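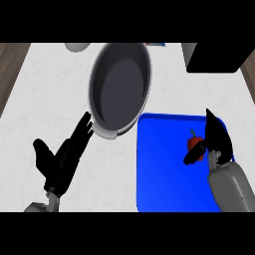

Every kitchen renovation company in my part of the state now sells what it calls a lifetime counter. Jatix has one, Rekia has one, and Pereyra, which used to sell flooring and did it pretty well, has one too. I've been shopping for a counter since December, and I have come to distrust the word lifetime more than any other word in home improvement. The look they are all pushing is the same: a broad white top with faint gray veins, the kind that makes a dark oval pot set down on it look like it belongs in a museum. I like the look fine. What I don't like is the idea that I'm buying it for my grandchildren.

Start with whose lifetime it is. The Jatix warranty runs to 23 pages, and on page nine you learn that it ends when the house is sold. It also ends if you move the sink, or if you use a cleaner that isn't on their list. Their list has one cleaner on it, and they make it. Rekia is more generous about cleaners and less generous about everything else. A chip at the edge is "impact." A crack in the middle is "settling." A stain is "use." I read the thing twice looking for a kind of damage that a counter could suffer and still be covered, and the best I could find was a flaw that was there when it came out of the crate, which I would hope they'd fix anyway.

The salesman at Pereyra told me the average family keeps a kitchen for 44 years. I asked where that came from and he said it was known. I doubt it very much. My own street has had three kitchens torn out and put in the trash since I moved here, and not one of them was worn out. They were yellow, or they were oak, or they had the wrong kind of handle. The counters went into the dumpster in perfect working order. A surface that can last a century does no good to anyone if the owner is going to be sick of it in a decade, and the people selling it know that better than we do, seeing as they sell the next one too.

Then there's the showroom treatment. At the Bustero showroom I was handed a steel key and told to scratch the sample as hard as I liked. I did, and it held up. Very impressive! But I have never in my life gone at my counter with a key. What happens to my counter is that somebody leaves a ring of red wine on it overnight, or drags a cast iron pan across the same spot every morning for years. I asked if I could take a sample home and do that to it. They said samples were for color matching.

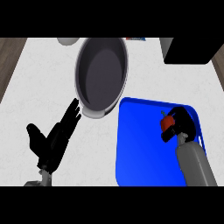
What the extra money buys

The lifetime version at Rekia costs 47 percent more than the plain one. I asked to see them side by side, and I could not tell which was which. The woman helping me had to turn them over and read the sticker. She said the difference was in the sealing, and that the plain one could be sealed by the owner once a year with a rag. So for that money I would be getting out of about an hour with a rag, once a year, until I sold the house and the deal was off.

I can see the case for paying it. Some people hate chores and some people really do stay put. If a store said "this one is easier to look after and costs a lot more," I might even go for it. Call it the easy counter and let me decide what easy is worth.

For now I've still got the old laminate, which has a burn mark by the stove from the people before us. It came with no warranty of any kind. I have a quote from Pereyra on the fridge for the plain white, and they keep calling to ask if I've thought about the upgrade.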